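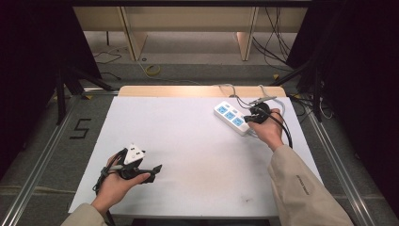 Print Buying > Talks & Handouts
Reading time: 3 min

Okay, hi everybody, thanks for staying past lunch. I'm Oľga, I run prepress at Sorndale, and I want to talk about folds. Brochures, mostly, and why the panels don't line up.

(wait for people to sit)

Start with the Gajdoš job. 563 trifolds for a garden center, lovely photos, and the customer had built all the panels the same width. Looks great on screen! Then you fold it and the inside flap buckles, because it's trying to tuck into a space exactly its own size. We caught it on the folded dummy at 4 in the afternoon, with the truck booked for the morning.

So, make the tuck-in panel narrower. Our template at Sorndale already does it, please use the template. And remember the flap swaps sides when you flip to the back of the sheet. I still get this wrong when I'm tired.

(hold up the dummy, pass it down the row)

Next bit, cracking. If you run a dark solid color across a fold on heavy cover stock, you'll see white fibers along the crease. Score it first, fold with the grain if the sheet size lets you, and if the budget is tight, keep the ink lighter there. 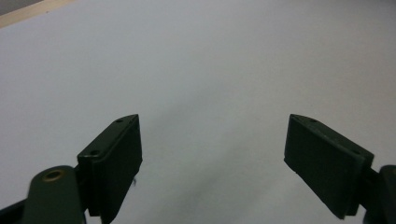

Can I just fold the heavy stock by hand and skip the score?
You can for a dummy, but on the real run the crease wanders and the ink is likely to split, so pay for the scoring.

Proofs. Print one, both sides, trim it, fold it. Radek on our bindery keeps 7 bad ones pinned over his bench and I'm fairly sure 3 of them are mine.

Skip the gatefold section if we're running late. If not: two doors, leave a gap in the middle so they don't bump, tell the shop it's a gatefold before they quote.

Handouts are by the door, take two.

Comments

Matúš Machala: Was in the back row for this in November. Is the template okay for a Z-fold too?

Oľga Kadlec: Different file, Matúš! Z-fold panels can all be the same width. It's in the same folder.

S. Dumitrescu: We got burned on the flap thing last spring, whole box in the recycling. Sending this to our designer.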